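Workshop notebook - May, entry 2

Lollow kiln, controller recalibration and first glaze firing after the element change

Started 07:40. Kiln at room temperature, lid seal brushed clean, two broken bits of soft brick taken out of the bottom channel. Wendy had already wired in the new thermocouple and left the old one on the shelf with its reading taped to it.

Checked the controller against the reference meter at the usual hold points. The display reads low all the way up and the gap widens above red heat. Applied the offset in the menu, then repeated the top two points. Second pass agreed with the meter within the last digit. The offset is written inside the door of the control box, in pencil, under the old one. Please leave the old one legible.

Element resistances taken cold, all banks. The bottom bank is slightly higher than the others, as supplied. Not a fault, but worth another reading after ten firings.

Test load: Fatstead stoneware, tiles from the Bloxham bag and from the newer Zulldale bag, same glaze bucket for both. Glaze sieved twice. It had settled hard and needed a long stir before it would pass the mesh at all. Kelly Kershaw thinks it wants a little more bentonite. I would sooner try a fresh mix first and change one thing at a time.

Schedule as before: slow to the end of smoking, bung out, then bung in and medium rate to the soak. No change to the soak length. Cones on the top and middle shelves, none on the bottom (ran out - order more).

Energy meter at start 2,871. Forgot to write down the finish reading before the afternoon bisque went on in the small kiln, which shares the meter, so there is no consumption figure for this firing. Meter reading to go on the firing sheet from now on, next to the cone results.

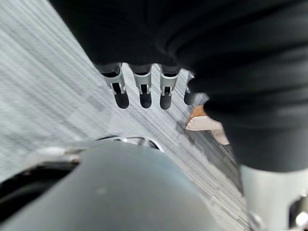 Reading time: 2 min

Opened the following morning at 09:15. Middle cone down to the tip, top cone a little short of it. Bloxham tiles good, even surface, no crawling. Zulldale tiles pinholed on the upright faces and clean on the flat ones, which points to thickness of application more than to the clay. Will dip a second set for a shorter count and fire both bodies again on the same shelf.

Shelf wash flaking on two of the half shelves. Scraped back and recoated, left to dry on edge.

To do: cones, fresh glaze mix, repeat resistances on the bottom bank. Wendy Kershaw to check whether the spare relay is the right rating. The controller log holds 2,000 lines and then overwrites, so copy it off before the next firing.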